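Storing small goods: clear containers and dark compartments
Workshop and kitchen notes, revised 2021-02-28
Compiled by Latrice Tran

1. Container selection

Use clear or translucent plastic for anything that is fetched by sight. Slightly cloudy plastic is acceptable. Bold colours and heavy outlines remain legible through it, while fine print and pale grey text do not. Labels intended to be read through the wall should be set in thick black or red lettering on white stock.

Rounded corners are easier to wipe out than square ones but waste shelf width. On a 62 cm shelf the loss is tolerable with large tubs and annoying with small ones. Kjell Rustad uses square tubs for fasteners and rounded tubs for dry food, and keeps the two on separate shelves.

2. Rims and lids

Wash the rim separately from the body. Grease collects on the underside, where a dishcloth folded flat does not reach. Use an old toothbrush and warm water with a little detergent. Do not use scouring powder on clear plastic. The haze it leaves is permanent.

Dry rims before fitting lids. Store lids on edge, sorted by size, with a divider every 6 lids. Discard any lid that has split at a corner.

3. Glare

Overhead light on a glossy wall obscures the contents. Turn the container a few degrees or move the lamp to the side. A matte label fixed to the outside cures the problem for good. Place it just under the rim, where it can be read when tubs are stacked.

4. Dark compartments

Black and navy items in an unlit compartment are hard to tell apart. Remedies in order of cost:

Line the base with white or cream paper, cut 2 mm undersize.
Put pale items beside dark ones so that the edges show.
Keep a small torch on a hook at the opening.
Fit a battery strip light under the front lip.

Rounded dark knobs and caps give only a thin highlight along one edge. Mark the top of each with a dot of white enamel and let it cure overnight before handling. Hường Diệp uses correction fluid, which wears off by August and has to be redone.

5. Order of work

Empty one compartment at a time. Wipe, dry, line, then return the items with the tallest at the back. Glossy pieces scratch each other, so separate them with a strip of felt. Leave a finger's width between uprights.

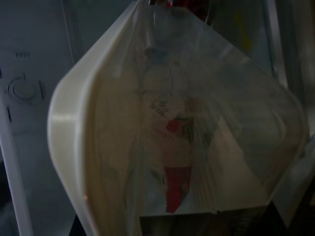
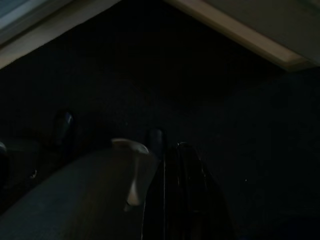
First: printed figure seen through cloudy plastic, red areas the most legible. Second: dark blue rounded knobs in a dark interior, white tab in front.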